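About Ledbridge Soap Kitchen

Hi, I'm Seon-mi Choo, and I make soap for a living. I still get a kick out of typing that! I started Ledbridge Soap Kitchen in the back room of a dry cleaner's on Norton Street, with one secondhand stove, a stick blender and a notebook full of recipes that mostly didn't work. My first batch of lavender bars came out the color of old dishwater and smelled like pencils. I gave them to my sister and she used every single one, bless her.

Before soap I spent 16 years doing payroll for a furniture company. I liked the people, I liked the numbers fine, and my hands were a mess every winter from washing with whatever was in the office bathroom. A friend's mother gave me a plain olive oil bar one January and my knuckles stopped cracking. I wanted to know what was in it. Then I wanted to know why it worked, and then I bought a scale (my husband would say that's where the trouble began).

We've moved twice since the dry cleaner's. These days you'll find us on the ground floor of the old Givstead building, right by the bus stop, with a workroom in back and a small shop in front. There are five of us now. I do the recipes and most of the pouring, and the others cut, wrap, pack, answer the phone and tell me when a scent is too much. I once made a clove bar that cleared the shop out. We don't sell the clove bar.

Everything here is cold process, so the bars sit on racks for weeks before we'll sell them. People ask if we can rush an order for a wedding and the answer is always no, sorry, but please write to us early and we'll do our best! We pour on weekday mornings, usually starting at 7, and if you come by before lunch you'll smell whatever is going on. Right now that's a lot of cedar and orange.

We keep 49 scents on the list, which I know is too many. Every year I say I'm going to trim it, and every year I take one off and get letters. The Plain Jane has no scent at all and outsells everything else. Second is the Ryu bar, a charcoal and green tea one that I named after our first cat. He was gray and very dignified and would have hated being a soap.
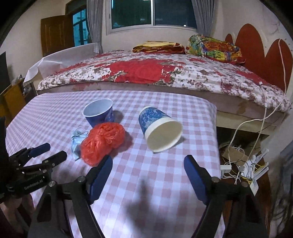 Blue and white cups on the pink gingham.

Our classes started almost by accident. A customer asked if she could watch me make a batch, then she brought her cousin, and pretty soon I was borrowing folding chairs. The beginner class runs about three hours and you go home with a loaf of soap you made yourself, plus a sheet telling you how long to leave it alone. (You will want to cut it early. Please don't cut it early.) We provide goggles, gloves and aprons, and all you need are closed shoes and long sleeves. Kids 12 and up are welcome with a grown-up. Younger ones can come to the melt-and-pour sessions we run in July, when school is out and everybody is looking for something to do indoors.

We also have a swap shelf by the door. Bring back your empty tins and we'll knock a little off your next order of hand salve. Leave a mold you're done with, take one you like. Someone left a mold shaped like a lobster and I've been making lobsters ever since.

A few people have asked whether we ship. Yes, all over the country, though I'd hold off on the salves in a heat wave unless you like them runny. If you're allergic to anything at all, call the shop and ask for me before you order. I'll read you the whole ingredient list over the phone, and I'm glad to do it.

Find us at 603 Givstead Road, Ledbridge. The shop door sticks, so give it a good push. Come say hi!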